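October, late afternoon

Finished the cable section of the Hernov bench rules today.

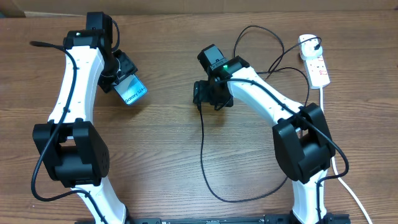
The draft now says no loose cable inside the reach of either arm, and power strips stay off the work surface. Our own bench fails on both. The left gripper has the Galaxy S24+ up over the wood, and a long black cable snakes across the table by the right arm, with the white strip lying behind it. I wrote both down as findings.

Rule 5 is still open. Higuchi wants speed held to 40 percent for any handover between arms -- Skikix would leave it to the operator. I put in 40 for now.

Log stands at 1,773 runs. Must order cable clips and read the Fistano checklist again before bed.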